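Rillik Guest Rooms: The Back Bedroom and Laundry
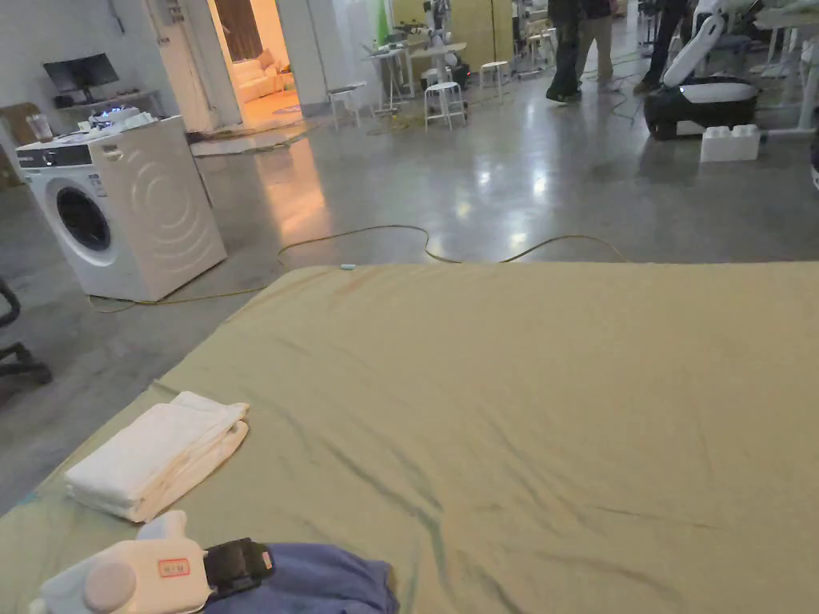
We have been redoing the rooms at Rillik one by one, and this one has turned into my favorite of the 38! It's part bedroom, part laundry, and I love how easy that makes sheet day (bed to washer in a few steps, no stairs, no hauling baskets down the hall). The olive color on the mattress was a gamble, and I adore it next to the white towel folded at the corner. It's a fitted sheet from Serrano in their khaki shade, and I'd happily put it on every bed in the building. It does crease, I'll admit, but I like a bed that looks soft.

The floor came next, and what a floor! Polished gray concrete, and it catches the light beautifully, especially over toward the doorway where everything goes warm. We had carpet picked out at Ferkness right up until March, and I'm so glad we changed our minds — a quick mop and it's done.

Then there's the front loader with the dark round door. Take a look at the side panel, with those curved ridges running out like ripples in a pond. I walked past it for weeks before I noticed them, and now I point them out to everyone who comes through.

Still on the list: a Zumeo lamp for the bedside, 5 more sets of sheets, and a proper shelf for detergent. The Ferkness quote for the whole floor came to $2,819, and we spent $1,164 on ours, so there's a little left over for the fun stuff — curtains first!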